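Budgeting for a second disassembly cell: what the equipment planner at Navarro asks for now

Navarro refurbishes and strips office computers under contract, and for the past budget cycle it has been pricing robot arms for part of that work. The person responsible for the equipment plan agreed to talk about how the numbers were put together. The conversation took place in July at the company's Arnemen site, over one long morning.

The first budget, the planner said, was wrong in its structure. "We had one line for the arm and one line for everything else. Everything else came out larger than the arm. When finance asked what was in it, I had to go back through the purchase orders and sort them by hand."

The current plan has separate lines for arms, grippers, cameras, benches, fixtures, spare fingers, integration hours and floor space. Each line has its own owner and its own renewal date. The planner considers the gripper line the most useful change. Under the old plan a gripper was treated as an accessory and approved along with the arm. It is now specified against the smallest thing it has to reach.

"In our case that is the area around the processor. You have a lever on one side, screw posts on the other, memory slots close by. The vendor sheet gives you payload and stroke. It doesn't give you the width of the hand just behind the fingertips, and that is the number I want."
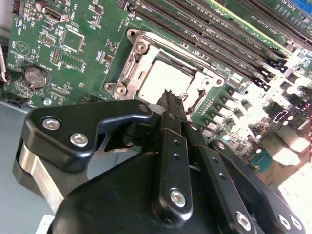

Start with the parts, then price the arm

The planning sequence at Navarro begins with a list of the machines expected over the contract period. For the present contract that list came to 833 units, of which 472 were judged suitable for the cell. The rest stay with the manual benches, mostly because the cases are of types that arrive too seldom to justify a fixture.

"Suitable means we can write down how the case lies, where the board is and what is in the way," the planner said. "If a technician can't write that down in ten minutes, the unit goes to the manual side and I don't budget for it."

Reach is worked out from the case on its side with the panel off. The planner draws the chassis walls at full height and checks whether the wrist, with the camera attached, clears them at every position on the board. Two of the arms quoted in the first round had enough reach on paper and failed this check. The quotes were withdrawn before anybody spent time on a demonstration.

The bench was a smaller decision that took longer. Navarro chose slotted aluminum over a welded steel table with a drilled top. It costs more per square foot, but fixtures can be moved without machining, and the planner expects the fixture layout to change several times before the contract ends. Printed fixtures are charged to consumables. They are cheap enough to replace, and treating them as capital meant filling out a disposal form for each one.

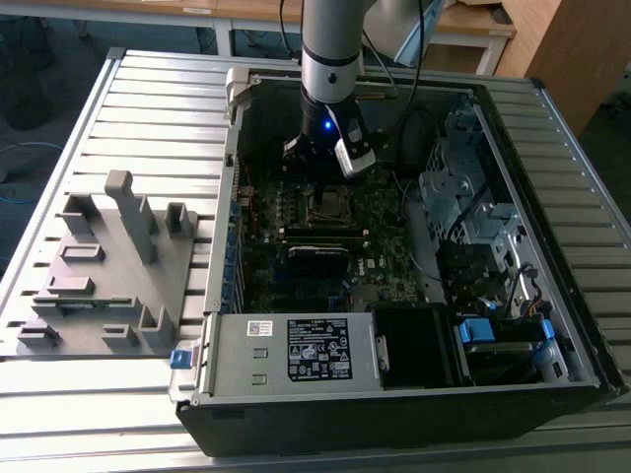

Open tower on the slotted bench, with the gripper over the board and a gray printed fixture plate alongside.

Asked whether the camera on the wrist was worth a separate line, the planner said yes, and added that it should carry its own allowance for cables and mounts. "The camera is a small part of the total. The mount gets revised. The cable wears where it bends. If you don't give those a line they show up as maintenance, and then the maintenance figure makes the arm look unreliable."

Lighting was left out of the first budget altogether. Bare metal inside a case reflects strongly, and a lamp that suits the memory slots can wash out the area beside them. The plan for the second cell sets aside 800 dollars for lamps and diffusers, to be spent after the arm is in position. The planner will not commit to a lamp layout before then.

Variation between boards is the item that finance questions most. Two boards may have the same general parts with the socket turned a different way, or the latches in another color, or a shroud close to the slots. Each new layout takes integration hours. Navarro had budgeted those hours as a single block at the start of the contract. They are now spread over the contract and released by board type, so that a type that never arrives costs nothing.

"I ask for a quote per layout," the planner said. "Ornik was the only integrator of those we asked that would give one. The others quoted a day rate and an opening estimate. I can work with a day rate, but I can't defend it at review."

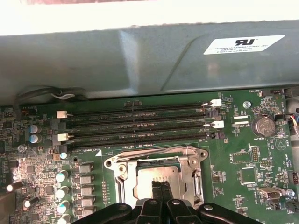 Lease, purchase and what to keep on the shelf

Navarro bought its arms and leases its controllers. The planner does not present this as a rule. The lease terms offered by the supplier in Nalitbridge included replacement within 6 working days, and a controller fault stops the cell completely. For the arms, the lease price passed the purchase price well before the end of the contract.

Spares are held for anything that touches the work: finger plates, the screws that hold them, camera mounts. Nothing is held for the arm itself. The planner looked at stocking a spare wrist unit and dropped it on cost.

Cables inside the case were given more space in the plan than any other obstacle. They are flexible, they differ from one unit to the next even within a model, and they tend to lie along the edge of the board where connectors and screws are. The budget assumes that a technician routes or removes them before the arm starts, and the labor is charged to the cell.

"People leave that labor out because it makes the payback longer," the planner said. "It does make it longer. Ours went from something that looked very good to something acceptable, and it was approved at the acceptable figure." 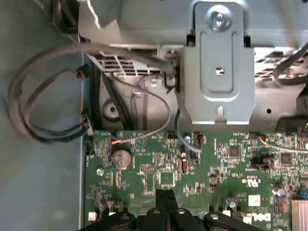
Gripper at the lower edge of a DELL board, with cables looped along the left side of the chassis.

The request for the second cell has been submitted with the same line structure as the first. Floor space is priced at the internal rate, including a strip on each side wide enough for a parts cart. Training is listed for two technicians per shift. The one line still open is software support, where the supplier wants a yearly fee per arm and Navarro has asked for a fee per cell. The planner expects an answer before the autumn review and has entered the higher figure in the meantime.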